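# 会社案内：設備導入計画支援事業

株式会社Nolenは、業務用施設および集合住宅の共用設備を対象に、ロボット機器の選定、予算策定、導入計画の作成を請け負う会社です。機器の製造は行いません。販売代理店契約も結んでおらず、収入は調査費と計画策定費のみで構成されています。

## 事業の範囲

当社の業務は、次の四つの区分に分かれます。

- 現地調査（動線、電源容量、床荷重、通信環境の確認）
- 機器比較および見積条件の統一
- 複数年度にわたる予算書の作成
- 検収基準の作成と検収への立ち会い

保守業務そのものは受託していません。保守契約の内容確認と、更新時の価格交渉に必要な資料の作成までを範囲とします。

ご依頼の多くは、給食施設、宿泊施設、高齢者向け住宅の運営法人からのものです。いずれも、購入の可否がまだ決まっていない段階でのご相談が中心です。調査の結果、導入を見送るという結論になる案件もあり、その場合も報告書の構成と費用は変わりません。

## 組織

社員は14名です。調査部、積算部、検証室の三部門を置いています。調査部は現地での計測と聞き取り、積算部は見積の査定と予算書の作成、検証室は作業単位の動作確認を担当します。案件ごとに三部門から各一名を割り当て、報告書の提出まで担当者を変更しません。

検証室では、対象作業を細かい単位に分けて記録しています。食器の片付けであれば、流しからの取り出し、持ち替え、ラックへの差し込み、ラックの収納、扉の閉鎖を別々の項目として扱います。カタログに「食器洗浄補助に対応」と記載された機器でも、対応する項目の範囲は製品ごとに異なります。この差を購入前に把握しておかないと、後から治具や什器の追加費用が発生します。
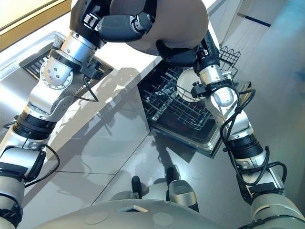 食洗機下段ラックへの皿の投入作業。左奥は流し。

既存の厨房設備との取り合いは、見積書に現れにくい項目です。食洗機の扉を開いた状態での通路幅、引き出したラックの高さ、カウンターの奥行き、床の仕上げは、いずれも機器の可動範囲や足回りの選定に影響します。当社の現地調査票では、扉や引き出しについて「閉」「半開」「全開」の三状態で寸法を採ります。床については反射の程度も記録します。距離センサーの仕様によっては、光沢のある床面や扉材が測定条件に影響するためです。

## 予算策定の方法

当社の予算書は、機器本体の価格を総額の一部として扱います。標準の費目は次のとおりです。

| 費目 | 内容 | 計上年度 |
|---|---|---|
| 本体費 | 機器、標準ハンド、制御盤 | 初年度 |
| 周辺費 | 治具、什器改修、電源工事 | 初年度 |
| 立ち上げ費 | 設置調整、動作教示、職員研修 | 初年度 |
| 保守費 | 定期点検、消耗部品、代替機 | 各年度 |
| 更新費 | ソフトウェア使用料、ハンド交換 | 二年度以降 |
| 撤去費 | 搬出、原状回復、データ消去 | 最終年度 |

消耗部品のうち、外部に配線されたケーブルと指先部品は個別に行を立てます。どちらも作業内容によって交換周期が変わり、定期点検の料金に含まれるかどうかが供給会社によって分かれます。契約書で「消耗品」と一括されている場合は、見積の段階で内訳を照会します。

費用対効果の算定では、削減時間に人件費単価を乗じる方式を単独では用いません。監視、復旧、清掃に要する職員の時間を差し引き、稼働しなかった時間帯の代替要員の費用も加えます。算定に使う前提値はすべて別紙に記載し、お客様側で差し替えて再計算できる表計算ファイルとして納品します。

## 検収基準

検収の条件は、発注前に文書で確定させます。当社の標準仕様では、食器の取り扱い作業について連続1,000回の試行を求め、把持の失敗、落下、破損、停止を別々に集計します。試行には、お客様の施設で実際に使用している食器を用います。材質や縁の形状が混在する施設では、種類ごとの配分もあらかじめ決めておきます。

合格の水準は案件ごとに設定します。人が常時そばにいる工程と、夜間の無人工程では、許容できる停止回数が異なります。供給会社が試行回数の短縮を希望する場合は、短縮後の条件と、それに対応する保証の延長をあわせて提案していただきます。

## 社内標準「Clokard」

Clokardは、当社が案件管理に使用している帳票の体系です。現地調査票、作業分解表、見積比較表、検収記録の四種で構成され、項目番号が共通になっています。調査票で指摘された制約が、見積比較表のどの費目に反映されたかを番号で追跡できます。

帳票の改訂は毎年2月に行います。前回の改訂では、見積比較表に「納入後の設置場所変更」の欄を追加しました。施設の改修計画と機器の使用期間が重なる案件が増え、移設費の扱いを統一する必要があったためです。

帳票一式は、ご契約のお客様に編集可能な形式でお渡しします。当社との契約終了後も、自施設内での利用に制限はありません。

## 拠点と協力体制

本社のほか、Tisnessに検証室を置いています。検証室には流し、カウンター、ビルトイン型の食洗機を備えた模擬厨房があり、カウンターの高さを段階的に変更できます。お客様の立ち会いによる確認も可能です。持ち込み機器の重量には上限があるため、事前に仕様書の提出をお願いしています。

電源工事と什器改修の積算については、Bautista設備設計の協力を得ています。同社への委託費は当社の計画策定費に含まれ、お客様への別途請求はありません。工事の発注先はお客様が任意に選定できます。

## ご依頼の流れ

1. 施設図面と対象作業の一覧をお送りください。図面がない場合は簡易測量から開始します。
2. 当社から調査範囲と費用の見積を提出します。
3. 契約後、現地調査と作業分解を行います。
4. 機器比較表と予算書の初版を提出し、前提値の確認を行います。
5. 確認結果を反映した最終版を納品します。
6. 発注に進む場合は、検収基準書を作成します。

調査対象の床面積が1,000平方メートルを超える施設では、現地調査を二回に分けます。着手金は計画策定費の75パーセントとし、残額は最終版の納品後に請求します。検収への立ち会いは別契約です。

補助金の申請書類については、積算根拠の提供のみ対応しています。申請書の作成代行および採択可否に関するご相談はお受けしていません。申請の締切がある場合は、初回のご連絡時に期日をお知らせください。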